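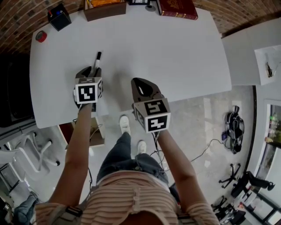
Search this site Enter keywords

The Anniversary

The firm of Nirnum Didex, Consulting Engineers, wishes to record the proceedings of its anniversary luncheon, held on a Friday in September and attended by 252 guests.

The Chairman spoke of 77 offices and of the Fokoleck Dam, the firm's first commission. He thanked the founders by name. The list had been approved in advance – it contained four names.

Marta Romaniuk, formerly of the drawing office, then rose from Table 19. She had not been scheduled to speak. She stated that the dam had required 3,171 drawings, that she had made more than 200 of them, and that the spillway had been designed by a fifth man, Mathew, who left before the opening and was not replaced.

The Chairman asked whether the matter might be raised in writing. Miss Romaniuk replied that it had been, each September.

Lunch was served at one o'clock. The minutes were amended on Monday to include five names, and the Chairman signed them without remark.

Last updated: September

Contact | Copyright Fokoleck Review | Back to top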